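Keeping the Toy Library Open: A Conversation with Tudor Gavrilă

By the Member Services Desk
March
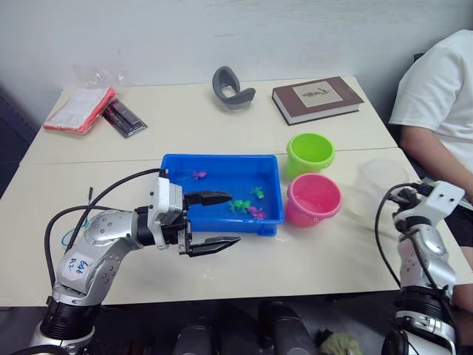

Small animal toys in a blue bin. Photo: Stanciu Communications Office

The Plaria Toy Library lends playthings to families in the same manner that a public library lends books. Its catalog lists 1,107 items, of which 983 were available for loan when the spring inventory closed. Tudor Gavrilă, who became its director after a career in school administration, met with the Member Services Desk in March to discuss lending policy, the condition of the collection, and the coming move to the Skudow branch building.

Mr. Gavrilă described the purpose of the service in plain terms. "A family borrows a toy, the child plays with it for a few weeks, and the family brings it back," he said. "Most of our work consists of making those three steps easy. If the return desk is slow, people stop coming. If the bag has no label, pieces go missing. I spend far more of my day on labels than on anything a visitor would find interesting."

The library serves households with children up to school age, along with licensed home day care providers in the Tratach district. Individual members may borrow three items at a time. Day care providers operate under a separate agreement that allows larger loans for a longer period. According to Mr. Gavrilă, the provider agreement was rewritten last year after several members reported that popular building sets were rarely on the shelf.

"The old wording let a provider renew without limit," he said. "I do not blame them for using it. We now allow one renewal, and after that the set has to come back for at least one lending cycle. I had expected complaints. There were a few, mostly about the notice period, and we lengthened the notice period."

Asked how new items are chosen, Mr. Gavrilă explained that requests are collected on cards at the front desk and reviewed each month. Toys with a single purpose tend to be returned early. Simple figures, blocks, and play food are kept for the full term and renewed often. He noted that staff do not place great weight on the age printed on a package, except where small parts are concerned.

"On small parts we are strict," he said. "Every piece goes through the size gauge when it enters the collection, and again after any repair. A set that fails is moved to the older children's shelf or withdrawn. I will not make an exception because someone on the staff is fond of it."

Cleaning takes up a large share of the weekly schedule. Hard plastic items are washed and left on racks overnight. Cloth items are laundered after every loan, and wooden pieces are wiped by hand and checked for splinters. Mr. Gavrilă acknowledged that cloth items cost more to maintain than they cost to buy, and said the library had considered dropping them. Members objected, and the dolls and hand puppets remain in the catalog.

Missing pieces are handled without fines. A borrower who cannot find a part is asked to write its description on the return slip, and the set is held for one month in case the part appears. "We used to charge," Mr. Gavrilă said. "What we got for our trouble was families who were too embarrassed to return anything. A puzzle with one piece missing is still a puzzle. A puzzle that stays in somebody's closet for two years is no use to anyone."

The move to Skudow will give the library ground-floor access and a separate room for returns. Lending will pause for one week while shelving is installed, and loans due during that week will be extended automatically. Mr. Gavrilă said the new shelves can hold the present collection with space to spare, but that he does not plan to fill them quickly.

"My limit would be 1,000 items on the open shelves," he said. "Beyond that, parents stand in the aisle and cannot decide. The rest can stay in the back and rotate with the seasons."

He was more cautious on the subject of Saturday hours, which members have requested in each of the last two surveys. The present staffing budget covers weekdays only. A proposal for two Saturday mornings per month will be submitted with the next budget, and members will be informed of the result by mail.

Current members do not need to register again before the move. Existing cards will be accepted at the Skudow desk.

Last updated: March

Related items
Borrowing Terms for Home Day Care Providers
How to Pack a Set for Return
Skudow Branch: Parking and Entrances
Size Gauge Checks at Home
Tratach District Family Services Directory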